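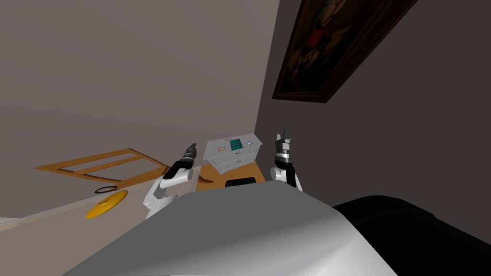 6 Recording demonstrations in a simulated room

6.1 Before you start

This section covers the recording of demonstrations with the Peltent two-arm set-up in a simulated room. It assumes that the Honanen recording software is installed, that both hand controllers are paired (section 4) and that you have an operator account. Recording on the physical robot is covered in section 9.

A demonstration is one complete attempt at one task, from the home pose to the release of the object. It is saved as an episode. Each episode holds the joint positions of both arms, the opening of both grippers, the view from each enabled camera, and the task sentence typed by the operator.

You will need:

A room file (.room) and the task sheet that goes with it
Both hand controllers, charged
At least 265 MB of free disk space for each episode
A chair without armrests

Note: Room files made with versions before July must be converted before use. Open the file in the Room Editor and save it again under a new name. The old file is left as it was.

6.2 Loading a room

1. Open Record > New Session.

2. Enter the operator name. Use the same spelling in every session. The learning software treats "D. Mrema" and "Dennis Mrema" as two operators and will report them separately.

3. Select the room file. Loading takes longer the first time while the surfaces are prepared.

4. Wait until the status bar reads READY. Do not move the controllers before this. The arms take their zero position from wherever the controllers are at that moment.

5. Check the room against the task sheet. Small items on furniture and on the floor are placed again each time the room is loaded, and can come to rest on their sides or against a wall. This is normal and should be left alone unless the task object is out of reach.

6. If the task object is out of reach, press Reload. Do not drag objects by hand in the editor during a session. A dragged object keeps its old contact data until the room is next loaded, and the gripper may pass through it.

6.3 Setting the cameras

Three views can be recorded: head, left wrist and right wrist. All three are on by default.

1. Open Session > Cameras.

2. Confirm that the head view shows both grippers when the arms are in the home pose. Part of the robot's own body may be visible in the lower area. Do not crop it out. The view used in training must match the view used when the finished model is run.

3. If the head view is tilted, check the task sheet before correcting it. Some sheets call for a tilted head. Where the sheet gives no head angle, press Level.

4. Set the frame limit. The default is 500 frames per episode, which suits most single-object tasks. An episode that reaches the limit is closed and marked INCOMPLETE.

Caution: Changing a camera setting part of the way through a session splits the session in two. The two parts cannot be joined afterwards.

6.4 Recording an episode

1. Hold both controllers level and press Home. Both arms go to the home pose.

2. Type the task sentence, or pick it from the list. Write it as a plain instruction with one verb and one object -- "lift the painting", "open the top drawer". Do not describe how the task is to be done.

3. Press Start. A short tone marks the first saved frame.

4. Bring the working gripper to the object at an even speed. Keep the other arm still unless the task sheet names both arms.

5. Stop just short of contact, line up the fingers, then close. Corrections made before contact are useful to the learning system and need not be avoided. Corrections made after contact often shift the object and are a common cause of rejected episodes.

6. Lift or move the object as the task sheet asks.

7. Hold for a count of seven.

8. Release the object, return to the home pose and press Stop.

9. Mark the episode GOOD, POOR or FAILED. Use POOR where the task was completed but with a second grip, a knock against other furniture or a long pause. Do not delete failed episodes. They are kept apart and used to train the success check.

6.5 Large flat objects

Framed pictures, trays and boards need more care than boxes or cups. The weight lies well away from the fingers, and a small turn of the wrist moves the far corner a long way. 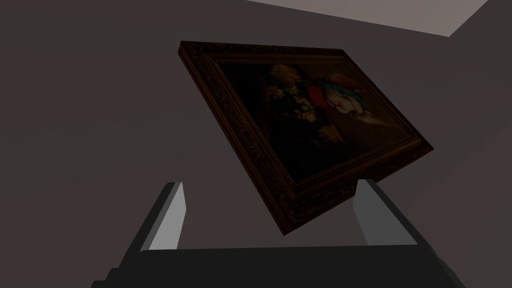 Figure 6-2. Framed painting above the gripper, wrist view. Note the tilt and the position of the fingers at the lower edge.

1. Before closing, check in the wrist view that both fingers are lined up with the part of the object you mean to grip. The head view alone is not enough for this.

2. Close slowly, until the grip bar turns green. Closing further does not give a firmer hold and may cause the object to jump.

3. Raise the object a short way and pause. If it turns in the grip, let it settle before going on. Do not try to twist it straight with the wrist.

4. Watch the clearance to walls and ceiling. The wrist view shows the near side of the object well and the far side badly. Use the head view to judge the far corners.

5. Lower the object until the contact light comes on, then open the fingers fully before drawing back.

Note: A tilted object is not a fault in itself. Mark the episode GOOD if the task sheet asks only for a lift and the object stays clear of other surfaces. Where the sheet gives a final angle, mark it POOR if that angle is missed.

Caution: If the object begins to shake in the grip, open the fingers at once and press Stop. Shaking means the contact solver has failed. Frames saved after that point are of no use, and the episode must be marked FAILED even if the object is later placed correctly.

6.6 Varying the episodes

A model trained on repeated copies of one motion will learn that motion and little else. Within a set, vary the following:

Starting position of the working arm (small offset from home, set under Session > Offset)
Side from which the object is approached
Left or right gripper, where the task sheet allows either
Room lighting, using the presets only

Do not vary the task sentence within a set. Alternative wordings are added later by the Szulc labelling tool, and variations typed by hand are counted as separate tasks.

The usual size of a set is 400 episodes marked GOOD. Episodes marked POOR do not count towards this figure but should still be uploaded. It is better to divide a set between two operators than to have one operator record all of it -- habits of grip and speed carry over strongly into the trained model.

6.7 Checking and uploading

1. Open Record > Review and play back the first and last episodes of the session at full speed.

2. Step through any episode flagged in yellow. The flag means that the gripper and object overlapped by more than the allowed depth in at least one frame.

3. If the overlap is visible in playback, change the mark to FAILED. If it cannot be seen, clear the flag.

4. Press Upload. The session is sent to the Kundar store and locked. Marks can be changed after this only by an account with reviewer rights.

5. Keep the local copy until the status reads STORED.

6.8 Common faults

Arms jump when Start is pressed
The controllers were moved before READY was shown. Reload the room.

Gripper closes but the object stays where it is
The object is set as fixed in the room file. Clear the Fixed box in the Room Editor, save, and reload the room.

Wrist view is black
The camera has passed inside a piece of furniture. Withdraw the arm. If the view does not return, mark the episode FAILED and press Home.

Episode ends before Stop is pressed
The frame limit was reached. Raise the limit before the next session, or record at a steadier pace.

Success check disagrees with the operator's mark
The operator's mark is kept. Add a comment of one line for the reviewer.

Section revised January 2022. Text: Zohreh Rashti. Technical check: Abbas Mousavi.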